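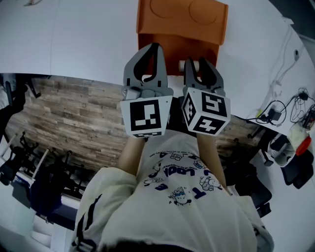
Equipment desk, Clastmont Golf Association.

1/ The Clastmont Golf Association confirms the revised format for the Murnmont Women's Amateur. The changes below were approved on April 10, 2025, and apply to all players, caddies and club officials.

2/ The championship moves to November. It will again be played at Murnmont, over 54 holes of stroke play. The match play stage used in previous seasons has been withdrawn.

3/ The field is set at 90 players. A cut will be made after 36 holes, with the low 40 and ties advancing to the final round. Players who miss the cut remain eligible for the team prize.

4/ Entry is open to amateurs with a Handicap Index of 9 or lower at the close of entries. Where the field is oversubscribed, places will be given in order of Handicap Index. A reserve list will be posted on the Association's website.

5/ The entry fee is $200. It covers all three rounds, practice range access and lunch on each day of play. The fee is refunded in full to any player who withdraws before entries close.

6/ Defending champion Zübeyde Güler has confirmed that she will play. Güler won last season by six strokes after a closing 67 that included four birdies in a row from the eleventh.

7/ "Murnmont asks you to be patient early," Güler said. "The first five holes give very little back. I am glad we will have three full rounds to work with."

8/ Course setup will be led by Erhan Sezer. The fourth hole will play as a par four for the first time in this event, from a new forward tee. The course par is therefore 71.

9/ Sezer said the change was made to encourage more players to go for the green in two shots fewer than before. "It was a slow hole – groups were waiting on the tee for most of the morning," he said. "We expect the new yardage to help."

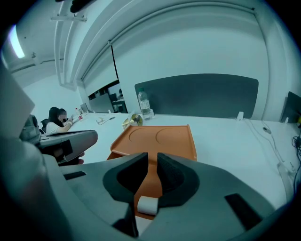

10/ Pace of play will be monitored in every round. Groups found out of position will be told once and then timed. Penalties follow the Rules of Golf and the local rules sheet. Scorecards are to be returned to the recording table directly after play, and each group's cards should be placed in a flat orange tray with a raised rim, like the one on the desk here. A card is considered returned once the player has left the recording area.

11/ The team prize, the Işık Trophy, will be decided on the best two scores from three in each of the first two rounds. Clubs must name their three players before the first tee time. No changes will be accepted after that point.

12/ Tedberg Golf Club will host the regional qualifier. Six places in the championship are available there, and these are included in the field total. Qualifying is over 18 holes, with any tie for the last place settled by a hole-by-hole playoff.

13/ Caddies are permitted in all rounds. Motorized carts may be used only with written approval, and requests should be sent with the entry form.

14/ Spectators are welcome on all three days and admission is free. Parking is at the north entrance. Dogs are not allowed on the course – guide dogs excepted.

15/ Entry forms and the full conditions of competition are available from club secretaries. Questions about eligibility should be sent to the championship office in writing.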